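Chapter 6
Choosing a Simulation Package for Gripper Work

After reading this chapter you should be able to:
- state what a simulation package for gripper work normally contains
- read a supplier's specification sheet and find what it leaves out
- set up a short acceptance test before a licence is bought
- judge a wrist view by the things that matter to the task

Key terms: asset library, collision shape, contact model, domain variation, licence seat, render artifact, wrist view

6.1 What is being bought

A simulation package is sold as one item but is made up of several. There is a physics engine, which works out how bodies move and touch. There is a renderer, which turns the state of those bodies into camera views. There is an asset library of objects, surfaces and rooms, and there is a set of robot models with their joints and limits. Last comes the support contract, often the largest part of the price after the first year.

This chapter uses one package as its running case. Mindard Bench is supplied by Kallov and was reviewed for this book on version 4, with prices and contents as they stood on 30 Jul 2022. The basic library holds 644 objects and 94 surface materials. A standard licence covers 20 seats. The Provania add-on, which supplies further room layouts, is sold separately and is not considered until Chapter 9.

6.2 The specification sheet

Suppliers list what is easy to count. Objects, materials and robot models appear on the first page of almost every sheet. The following are listed less often, and the buyer should ask for them in writing:

Collision shape. An object may look detailed and yet be treated by the physics engine as a plain box. Ask which objects have a fitted shape and how it was made.

Contact model. Ask how friction is set, whether it can differ from one surface to the next, and whether soft bodies are supported at all.

Camera placement. A camera fixed to the wrist sees the task at close range and from an angle that changes with every move. Some packages permit only fixed cameras in the basic licence.

Texture scale. A material that looks right from across a room may be coarse when the camera is near to it.

Tymofii Hladun, who set the exercises for this chapter, suggests sending the four questions to the supplier before any demonstration is arranged. The answers may then be checked on the day.

6.3 The wrist view as a test

A supplier's own demonstration tends to use a wide view and a tidy table. A close view is a harder test of the renderer. Materials fill most of the picture, edges lie near the camera, and the gripper itself hides part of the work. The reader should learn to look at such a view in a fixed order: first the gripper, then the support surface, then the objects on it, then the seams.

Seams deserve the most time. Where two surfaces meet, a weak renderer will show steps in place of a clean line. These do not always affect the physics, but a vision model trained on such views may learn the steps as though they were part of the world. 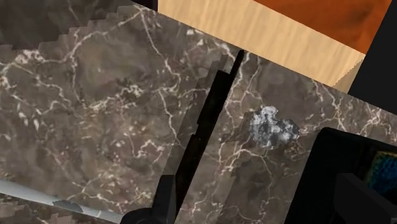
Figure 6.1 Close view along a gripper finger in a rendered setting. Note the stepped edges where the marble surfaces meet, and the small crumpled object to the right of the finger.

The marble in Figure 6.1 is a demanding material. Its pale veins branch and cross the dark ground, and near the small grey-white object they seem to run around its edges. An object detector has less to work with here than it would on a plain table top. For acceptance purposes this is useful - a package should be tried on its worst surface as well as its best.

6.4 A short acceptance test

Eustaquio Orozco ran the test below on Mindard Bench in November, on an ordinary Bosman workstation. It has 89 trials and needs no programming beyond the supplier's own scripts.

1. Load one patterned and one plain surface.
2. Place the same small object on each.
3. Move the gripper to the object and save the wrist view at each step.
4. Close the gripper, lift, and record the contact forces.
5. Repeat with the object turned and the light moved.

Keep the saved views together with the force records. Section 6.5 explains how to score them.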